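Progress report to the Nisbet Fund, second period
Project: Repair and Reuse Evenings in Hasurcombe
Prepared by Radka Karagiannis

In January we moved the evenings from the school hall to the old library room in Cisow Street. The rent is a little higher than we wrote in the plan, but the room has good light and a lift, and older visitors told us they prefer it. The doors open at 6 pm and we close when the last person is finished, which is usually after nine.

Until the end of this period we registered 53 visits. It is less than we hoped for the winter months, and I think the main cause is that our leaflets were printed late. The second leaflet is already distributed in both surgeries and in the Zasora bakery.

Most items which people bring are clothes and bed linen, then lamps and small kitchen machines. For electrical items we still have only one person with the correct certificate, Yi-chun Kao, and therefore the waiting list for lamps is long. We have asked the college if a student from the last year can join under her supervision. They did not answer yet. 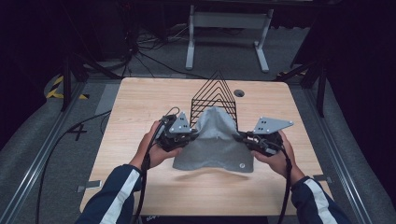

Grey cloth on the work table.

Spending is in line with the budget, with one exception. We have used 1,125 pounds from the 3,000 pounds of the grant. The line for thread, needles and patches is nearly empty, while the line for travel was not touched. We would like to ask your permission to move 200 pounds from travel to materials. The receipts are in the annex, in the same order as the table.

Two things did not go well. The sewing course for beginners started with too many different levels in one group, and some participants stopped coming. From the next period we will divide it into two groups. Also the booking form on our website did not send a confirmation during several weeks, so some people came on the wrong evening. It is now repaired.

For the next period we plan an evening only for school uniforms, before the new term, and a short survey among visitors. I will send you the questions in advance, in case you wish to add something.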